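The Spoon That Promises To Change Your Rice

Is there anything left in the kitchen that somebody won't sell you a philosophy about? Darcy Friesen spends an afternoon with a bowl, a tray and some doubts

The claim came in an email from Stoneten, the kitchen shop in Skelbridge, and it was a bold one. Measure your dry goods with a wooden spoon, it said, and you will cook more calmly, waste less and throw out your plastic scoops for good. The evening class costs £30. I have been scooping rice with a chipped mug for 20 years and feel perfectly calm about it.

I went anyway. Coralie Bolger, who runs the classes, is a believer. Her rules are simple enough: a steel bowl for the grain, a white tray beside it, and the spoon laid down on the tray whenever it isn't in use. 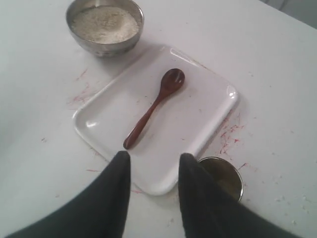 The full kit: steel bowl, white tray and the spoon at rest.

The tray, I'll admit, earns its place. At home my spoon goes straight on the worktop and I spend the next week finding grains under the toaster. A tray catches the strays and you tip them back. But you could do the same with a dinner plate, and I said so. Coralie said a plate was "a different feeling". I wrote that down and have looked at it several times since.

Then there is the spoon. Wood is kinder to the bowl than metal, we were told, and quieter, and I can't argue with either. Whether it measures anything is another matter. Irfan Gondal, on my left, heaped his. Mine were mean and level. We were both meant to be serving 3 people, and his would have fed a rugby club.

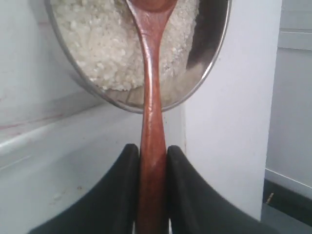 A long handle does help once the bowl starts to empty and you have to go in at an angle, chasing what's left up the side. My mug is hopeless at that. It bangs on the rim, and half of what I pick up goes back where it came from.

Back home I tried the method for 11 days with an old spoon from the drawer and a baking tray. Breakfast oats went well. Lentils were slow. Flour was a nuisance, as it always is, and I ended up reaching for the scales – they cost less than the class and they don't care how you feel.

So buy a tray if you're a messy scooper, and use whatever spoon you have. The mug is back in my rice jar. I have kept the tray out, though, and it's mostly holding teabags.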